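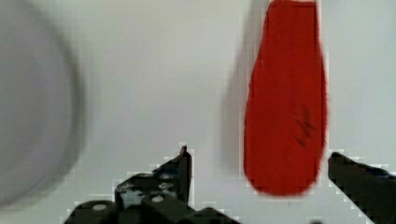 Craft table moves to the long room

From October 9, 2025 the craft table will meet in the long room at the Savmont Centre instead of the small one by the stairs. The time stays the same: doors at 10, finish when the kettle goes off. Parking is behind the building. Please don't use the bays marked for the dental surgery, as two people were given tickets in the spring and the surgery has asked us to pass the message on.

The long room has better light and a sink that drains. It also has more tables than we need, so leave the folded ones against the wall. Chairs are stacked in fours and should go back that way.

Sunita Chaudhary is running the first few weeks on felt. You don't need to have done any before. She will start with flat pieces and blanket stitch, then go on to stuffed shapes once everyone has a seam that holds. If you want to bring your own felt, the wool mix is easier to sew than the stiff acrylic squares, which tend to split near the edge when the needle goes in too close. Old jumpers washed hot also work well. Cut off the ribbing first and keep it for cuffs.

We buy thread and stuffing together through the Bansal shop on the corner, and that comes out of the weekly charge. Scissors are the usual problem. We own 23 pairs and most of them have been used on paper. Kusum Pant has taken the worst home to sharpen and will tie a red ribbon on the handles of the ones for fabric. Please keep them for fabric.

The charge is going up by 40 pence a week to cover the bigger room. Anyone who has already paid up to the end of term will not be asked for the difference. If the cost is a difficulty, speak to Manju Upadhyay, who can sort it out quietly.

Several people have asked about the quilt. It is finished apart from the binding, and Benedetta Farina has it at her house. The backing had to be pieced because the cotton we ordered came up short, so there is a join running across the lower third. It lies flat and we are leaving it. The quilt will hang in the library during February and then go to the hospice, as agreed last year.

Wanted: shirt buttons, embroidery hoops of any size, and lidded tins. We have plenty of knitting needles and can't take any more. Zips are welcome if they run smoothly.

The cupboard key is now kept at the front desk. Sign for it in the blue book and hand it back before you leave, even if you are coming in again the next day.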